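Press Releases | Workplace & Automation
3 min read
11th January | Posted by the Trustov Press Desk

Trustov Hands the Cutlery to the Grippers, and the Kitchen Staff Keep the Coffee Break

DRENDHOLM. Trustov, which runs staff kitchens for offices that would prefer not to think about them, today announced that sorting clean utensils at its Drendholm site will be turned over to robot arms in May. The dishwashing crew was consulted. Its response was described by management as "calm," and by the crew as "finally."

The Drendholm kitchen sends out about 1,000 pieces of cutlery a day, and every one of them comes back. Until now, putting them away has been the last job of the shift, given to whoever was slowest to find their coat. The new system, called Woment and built by the automation firm Guillot, is meant to take over that final stretch.

Before the arms can do the job, people have to show them how. Since the fall, 8 members of the kitchen crew have spent part of each week working with hand-held grippers, picking up spoons, chopsticks and lids the way they would with their fingers, only slower and with more sighing. The recordings are used to train Woment. Training hours are paid at the supervisor rate, a point the crew raised early and often.

Forks were learned first. Chopsticks have taken longer. They roll, they cross, they hide under each other, and they are thin enough that a grip slightly off to one side picks up nothing at all. Guillot's engineers had set aside 5 days for chopsticks. The schedule has since been revised, and the word "chopsticks" now has its own column.

Practice takes place at an ordinary kitchen table with a red speckled top, with the drainer basket in the middle and the rest of the kitchen left as it is. Guillot asked for realistic clutter and Trustov was able to supply it without any additional spending.
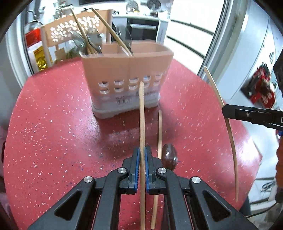

Will anyone at Drendholm lose their job when the arms arrive?
All 7 permanent positions in the dishwashing team stay, with the freed hours moving to food prep and an earlier finish on late shifts.

Job titles will change slightly. "Kitchen Porter" becomes "Kitchen Porter and Systems Lead," with a small raise and a longer badge. Staff will also have the authority to switch the arms off, and are expected to use it.

A second site will be considered once Drendholm has completed a full summer. Teaspoons, which go missing at every Trustov location, are outside the scope of the project.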